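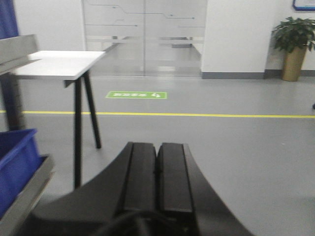 그림 5-1. 손목 카메라로 본 그리퍼. 두 핑거가 닫힌 상태

5.2 손목 카메라 및 그리퍼 기준 자세 점검

본 절은 Jorari 이동형 매니퓰레이터의 그리퍼를 교체하거나 손목 카메라를 다시 장착한 후 수행하는 점검 절차를 규정한다. 작업은 셀 관리 담당자가 수행하여야 한다.

1. 조작반에서 수동 모드를 선택하고 작업 구역 내에 사람이 없는지 확인한다.
2. 팔을 점검 자세로 이동시킨다. 핑거 끝에서 가장 가까운 장애물까지 700 mm 이상의 거리를 확보한다.
3. 그리퍼 닫기 명령을 실행한다. 두 핑거의 앞쪽 끝이 영상에서 거의 같은 높이에 있는지 확인한다.
4. 영상 하단에서 그리퍼 하우징이 좌우로 고르게 보이는지 확인한다. 한쪽으로 치우친 경우 카메라 브래킷의 고정 나사를 풀어 위치를 조정한다.
5. 케이블이 핑거를 가리지 않는지 확인한다. 그림 5-1과 같이 영상 맨 아래에 케이블 일부가 보이는 것은 허용한다.
6. 팔을 정지시킨 상태에서 기준 영상을 저장하고 점검 기록부에 서명한다.

참고: 팔이 움직이는 동안에는 영상이 흐려질 수 있으므로 정렬 여부를 판정하지 않는다.

주의: 브래킷 나사를 조정하기 전에 반드시 구동 전원을 차단한다. 케이블을 당겨 카메라의 방향을 맞추어서는 안 된다.

3항 또는 4항의 기준을 충족하지 못하면 6절의 그리퍼 영점 설정을 먼저 수행한 후 본 절차를 처음부터 반복한다.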